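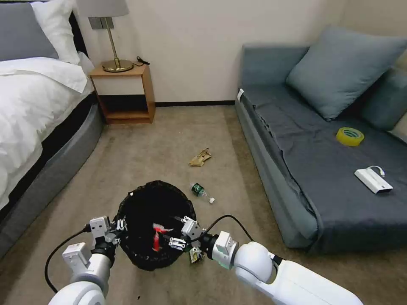 Books & Reading > Science Fiction and Fantasy > Series and Reading Order

Should I read the Mallport books in the order they came out, or in story order?

Posted by Drekum, 18/02/2019

Hello everyone, first time asking here though I've been reading along for ages. My sister-in-law has lent me the whole Mallport series (two grocery bags full, bless her) and I'm a bit lost about where to start. The one with the lowest number on the spine is The Salt Ledger, but the blurb on Umine says it takes place 700 years before everything else. Wouldn't that make it the last one written? I had a go at the opening and there's a family tree, then a second family tree, and I put it down and made a cup of tea.

I don't mind a slow book at all, I love a slow book, but I'd hate to spoil a big surprise for myself by going in the wrong door. I'm also not a fast reader these days, mostly a chapter before lights out, and my favourite kind of story is the sort with time travel and old maps in it. Any advice would be very welcome!
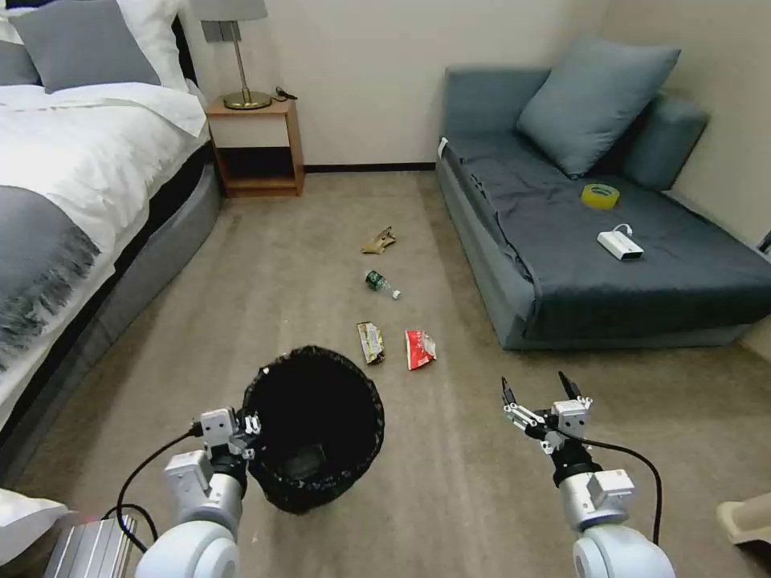
Oh, and if there are any of them I could skip, please say so. I won't tell her.

Ruiz-Ortega

Publication order, every time! The numbers on the spines got changed when the series was reissued with the matching covers, and it has been confusing people ever since, so please don't feel silly. The Salt Ledger was the fifth one written. It assumes you already know what the harbour bell is and why everyone goes quiet when it rings, and if you don't, the first 70 pages are very heavy going.

Start with Umine. It's short, it's funny in places, and the map at the front is the proper one (later editions of some of the others have a map with the river on the wrong side, which drove me up the wall). After that go Low Water, The Glassblower's Year, Umine Returning, and then The Salt Ledger. By that point you'll be glad of both family trees and will probably be flipping back to them with a finger in the page, the way I did. The last one, Tidewright, finishes things off and you'll want a free weekend for it.
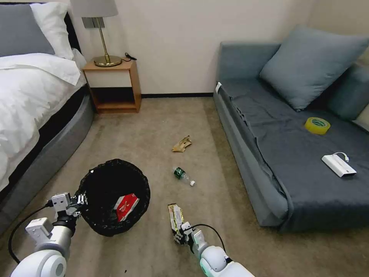 As for skipping, I'd say The Glassblower's Year is the one people leave out, and I understand why, as it wanders off to follow a neighbour for most of the middle. I'd still read it. Chapter 37 is my favourite piece of writing in the whole series and there's a conversation in it that comes back in Tidewright. If you get stuck, skim the trial and pick up again at the ferry.

The time travel is there, by the way, but it doesn't properly turn up until Low Water, so hang in.

slowtide

just read whichever, I started with low water cause it was the only one at the library and I was fine. they're all good except the short stories

marginalia_mum

I agree with most of what Ruiz-Ortega has said, but I'll put in a kind word for the short stories, which nobody ever lends because they're in a separate little paperback. Read them after Umine Returning if you can find a copy. The whole series comes to some 3,000 pages, so at a chapter a night you'll be at it well past April, and a few short ones in the middle make a nice rest. Do let us know how you get on with the ending, my book club is still arguing over it.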